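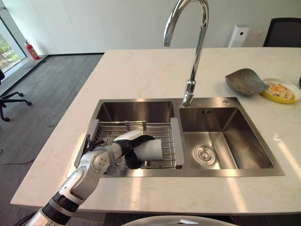
Why the zodiac signs and the star patterns do not match

People who follow astrology divide the year into twelve signs. Each sign has the name of a group of stars, such as Leo, the lion, or Pisces, the fishes. A group of stars that makes a pattern is called a constellation. The sign and the constellation share a name, but they are different things, and they are measured in different ways.

What is the zodiac?

The Earth travels round the Sun once a year. Seen from the Earth, the Sun seems to move slowly past the stars behind it. The path it seems to follow is called the ecliptic. The zodiac is the band of sky on either side of this path.

A full circle has 360 degrees. Astrologers cut the zodiac into twelve equal parts of 30 degrees each. These parts are the signs. The first sign, Aries, starts at the point where the Sun is in March, when day and night are nearly the same length. This is called the March equinox.

Are constellations equal too?

No. Constellations come in many sizes. Virgo is very wide and Scorpius takes up only a short piece of the ecliptic. The Sun also passes through a constellation called Ophiuchus, the serpent bearer, which is not one of the twelve signs.

Why did they move apart?

The Earth spins like a top. If you watch a top as it slows down, you will see that its handle draws a small circle in the air. The Earth's axis does the same, but one circle takes nearly 26,000 years. This slow wobble is called precession – say it "pree-SESH-un".

Because of precession, the equinox point slides along the ecliptic by one degree every 72 years. In ancient Greek times it lay among the stars of Aries. It now lies among the stars of Pisces. Most astrologers in Western countries still begin Aries at the equinox, so their signs have moved away from the stars they were named after. This is the tropical zodiac. Many astrologers in India use a sidereal zodiac, which is fixed to the stars instead.

A worked example

Ihor was born on 19 November. In the tropical zodiac, his sign is Scorpio. On that date the Sun is in front of the stars of Libra. The two answers come from two ways of measuring.

Does a sign tell you what you are like?

Astrologers say that it does. Scientists have tested this many times and have not found that it works. Astronomy, the science of stars and planets, grew up alongside astrology, and for a long time the same people studied both.

Words to know

Axis – the line that a planet spins round.
Ecliptic – the path the Sun seems to follow past the stars.
Equinox – one of the 2 times each year when day and night are nearly equal.
Precession – the slow wobble of the Earth's axis.

Written by Caroline Mollel for the Ivcombe sky pages. Last checked 14 Jan 2019.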